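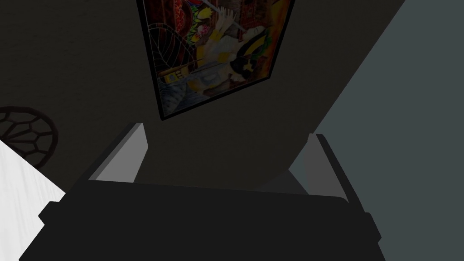
Majdi Semaan wrote to us in the first week that he did not want to learn a new machine, he wanted to know who will do his old tasks and what he will do in the hours that stay free. We put his message at the start of this section, as the steps below are for him and for all operators of the packing and returns area.

4. Starting a shift with the Ginedari handling cell

4.1 Before you begin

The cell takes over the picking and placing of returned household goods. The operator keeps the checking, the decision on damaged pieces, and the contact with the Stumex order desk. You need your operator card, the shift sheet, and access to the rehearsal program on the desk computer. In the rehearsal program you see the gripper from its own wrist camera, in a simulated room. No real part moves while the rehearsal is open.

4.2 Rehearsal

1. Log in with your operator card. The field "Cell status" must read HOLD.
2. Open Rehearsal and choose the room given on the shift sheet.
3. Wait until the wrist view is loaded. Both fingers must be visible.
4. Check that the fingers are open and nothing is between them. If the program shows an object already held, press Clear and load the room again.
5. Move the gripper slowly with the arrow keys, first to the left, then to the right. Keep the speed at level 3 or lower.
6. Run the task to the end one time without touching the keys.
7. Write the result on the shift sheet, also when it is bad.

Note: Dark rooms are in the list on purpose. In the dark rooms the body of the gripper is difficult to separate from the wall behind, and new operators often come too close. Turn the speed down before you correct the position.

Note: Wall decorations and furniture in the rehearsal rooms are not targets. If the program marks a picture on the wall as a target, reject the mark with the key R and inform Ilaria Fabbri.

4.3 Release to the real cell

1. Close Rehearsal completely. A minimized window counts as open.
2. Walk once around the fence and look that the gate is shut.
3. Turn the key from HOLD to READY.
4. Start with a batch of 10 pieces. Stay at the panel until the last piece is placed.
5. If the batch is good, release the rest of the order. The largest order that one operator may release alone is 400 pieces.

CAUTION: Never reach through the fence to help the gripper with a piece. Turn the key to HOLD, wait for the white lamp, then open the gate.

4.4 Your tasks during the run

You are not asked to watch the cell the whole time. The panel calls you with a sound when it needs a decision. Between the calls you do the damage check at table B and answer the order desk. If the calls come so often that you can not finish a check, press Slow. You do not have to ask permission for this, and the lost pieces are not counted on your name.

Operators who did hand packing before March keep their pay group. Questions about hours and pay group go to Marisa Sanna, not to the shift leader.

4.5 Handover

1. Turn the key to HOLD.
2. Print the list of rejected pieces. Sign it.
3. Tell the next operator with words what was difficult. The note field in the program is short and many things do not fit.
4. Remove your card.

For faults of the fingers or the wrist camera, call Amedeo Rinaldi, extension 1963. Section 5 explains the fault codes.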